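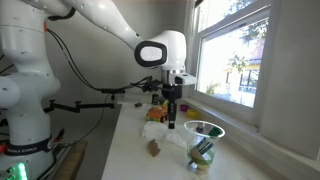

Week 2: Paper Before the Paper Mill

Good morning again, and thank you to everyone who stayed late on Monday to move chairs. I promised we would get to rags this week, so rags it is — with a detour or two, as usual.

For most of its history in Europe, paper was made from old linen. Worn shirts and bedsheets were sorted by a ragman, left damp until they began to rot a little, and then beaten to pulp under wooden hammers. The fibers came out long and strong, and so a book printed on good rag paper can still be turned page by page today, while a cheap novel from the 1890s may crack in your hands.

The trouble was supply. More readers meant more paper, and there were only so many shirts. Please read the Tiviswood packet on the rag trade before our next meeting, and pay attention to what the merchants complain about!
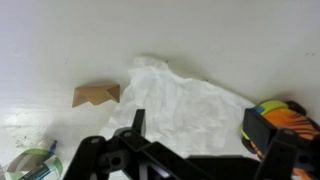
Wood pulp settled the matter in the 1800s. Ground wood was plentiful and cheap, but it kept its lignin, which yellows in light and air, and the alum used in sizing made the sheets acidic. Chemical pulping removed most of the lignin, and you will find a fair summary of it in the Dumitrescu chapter (skip the tables unless you enjoy that sort of thing, as I do).

For discussion, bring one old piece of paper from home. A letter, a receipt, a recipe card — anything you don't mind passing around. Farzana Barua brought a lovely seed catalog in September and we talked about it for most of the hour.

Short response, 200 words, due at the next class.

Filed under: HIST 101, Handouts, Everyday Materials

Recent handouts
Week 1: Clay, Wax and Bark
How to Write a Short Response
Reading List and Office Hours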